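자기이해 세미나 강의 노트
내 안의 비평가와 사이좋게 지내기

지난 시간에 나눠 드린 종이는 다들 가지고 계시죠? 오늘은 그 종이 뒷면을 쓸 거예요. 앞면에 적은 건 옆 사람한테 보여 주지 않으셔도 되고, 저한테도 내지 않으셔도 됩니다. 혼자만 보는 종이라고 생각해야 손이 좀 풀리더라고요.

1. 비평가의 목소리부터 받아 적기

저는 오랫동안 제 머릿속에서 떠드는 목소리가 그냥 '나'인 줄 알았어요. "또 늦었네, 넌 원래 그래." "저 사람은 네가 싫어서 답을 안 하는 거야." 이런 말이요. 너무 익숙해서 말이라는 느낌도 없었고, 날씨처럼 그냥 깔려 있었거든요. 그러다 Hillville로 이사하고 짐도 못 푼 채 지내던 11월에, 하루 동안 그 목소리를 수첩에 적어 봤습니다. 54개가 나왔어요. 하루에요! 저녁에 다시 읽어 보니 거의 다 같은 문장을 단어만 바꿔 놓은 거였고요.

그래서 첫 번째 연습은 받아 적기입니다. 반박하지 마세요. 고치려고도 하지 마시고, 맞춤법도 신경 쓰지 마시고, 들리는 대로만 적습니다. "나는 게으르다"라고 들렸으면 "나는 게으르다"라고, "너는 게을러"라고 들렸으면 또 그대로요. '나'로 오는지 '너'로 오는지가 나중에 꽤 쓸모 있는 단서가 됩니다. ('너'로 온다면 누구 말투인지도 옆에 살짝 적어 두세요. 저는 초등학교 때 피아노 선생님 말투였어요.)

2. 이름 붙이기

받아 적은 문장 가운데 제일 자주 나오는 것 하나를 골라서 이름을 붙입니다. 멋있는 이름일 필요 없어요. 제 건 '채점관'입니다. 채점관은 제가 친구랑 통화를 끝내자마자 나타나서 방금 한 말을 처음부터 다시 틀어 줍니다. 농담이 좀 길었네, 거기서 왜 네 얘기를 했어, 하면서요.

이름을 붙이면 뭐가 달라지느냐고 많이들 물어보시는데, 제 경우에는 간격이 조금 생겼어요. "나는 대화를 망쳤다"와 "채점관이 또 왔네" 사이의 간격이요. 기분이 확 좋아지지는 않습니다. 그래도 그 틈에 물 한 잔은 마실 수 있고, 사과 문자를 세 통씩 보내는 건 멈출 수 있더라고요.

이름을 지을 때 진짜 아는 사람 이름은 피해 주세요. 예전 수업에서 언니 이름을 붙이신 분이 계셨는데, 명절에 아주 곤란하셨답니다.

3. 비평가에게 묻는 질문

여기부터가 오늘의 본론이에요. 종이 뒷면을 반으로 접고 왼쪽에 질문, 오른쪽에 대답을 씁니다. 질문은 2개뿐이에요.

무엇이 일어날까 봐 그렇게 걱정해?
그 걱정은 언제부터 했어?

대답은 비평가의 입장에서 씁니다. 처음엔 좀 우습죠. 저도 첫 줄 쓰고 펜을 내려놨어요. 그런데 계속 쓰다 보니 채점관이 이런 말을 하더라고요. "네가 또 혼자 밥 먹게 될까 봐." 12살 때 전학 간 학교 급식실 얘기였어요. 까맣게 잊고 있었는데 손은 기억하고 있었나 봐요. 그 줄을 쓰고 나서 한참 울었고, 그날 저녁엔 라면을 끓여 먹었습니다.

주의하실 점 하나. 대답을 쓰다가 숨이 가빠지거나 감당이 안 되는 기억이 올라오면 거기서 멈추세요. 끝까지 쓰는 게 목표가 아니고, 이 수업은 치료를 대신하지 않습니다. 상담을 받고 계신 분은 이 종이를 상담실에 가져가셔도 좋아요.

4. 답장 쓰기

대답을 받았으면 짧게 답장을 합니다. 규칙은 친한 친구에게 쓰듯이, 그리고 할 수 있는 약속만. "이제 절대 불안해하지 않을게" 같은 건 못 지키잖아요. 제 답장은 이랬어요. "걱정해 줘서 고마워. 요즘은 혼자 밥 먹는 날도 꽤 괜찮아. 그래도 걱정되면 또 말해 줘." 별거 없죠? 그런데 이 세 문장을 쓰는 데 저녁 시간이 거의 다 갔습니다.

'고마워'가 도저히 안 나오는 분도 계세요. 그럼 "들었어"까지만 쓰세요. 그 정도면 됩니다.

5. 일주일 동안 해 볼 것

하루에 한 번, 정해진 때에 받아 적기. 양치질 뒤나 버스 기다릴 때가 무난해요. 빠뜨린 날은 그냥 빠뜨린 대로 두고요. 몰아서 쓰면 작문이 돼 버립니다.

이름이 마음에 안 들면 바꿔도 됩니다. 비평가가 둘이면 이름도 둘 지어 주세요.

1월 6일 수업에는 답장 종이만 가져오세요. 읽고 싶은 분만 읽고, 듣는 사람은 조언을 하지 않기로 해요. 고개만 끄덕이셔도 충분합니다.

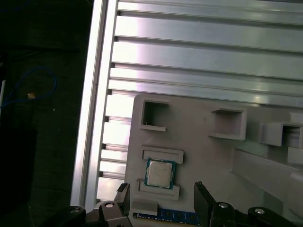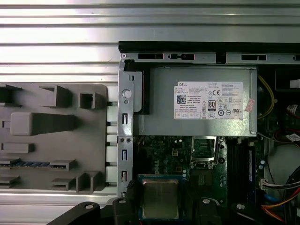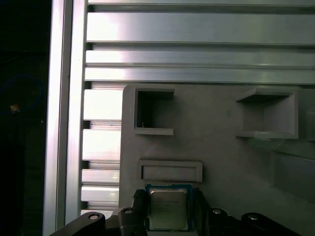
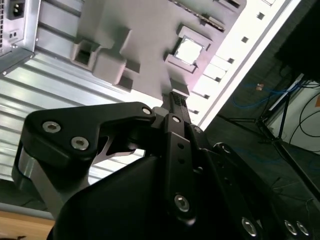 이 노트를 미리 읽어 본 Chaltu Belay는 이름 붙이기가 자기한테는 거꾸로 갔다고 했다. 이름을 지어 주니까 오히려 목소리가 더 또렷해져서 며칠은 귀찮을 정도였고, 그래서 이름을 빼고 "그 말이 또 왔다"라고만 적었더니 그제야 좀 조용해지더라는 것이다. 답장도 글로 쓰지 않고 설거지하면서 소리 내어 했는데, 그 편이 훨씬 덜 쑥스러웠다고. 다음 노트에는 글쓰기가 싫은 사람을 위한 방법도 한 줄 넣어 달라고 했다.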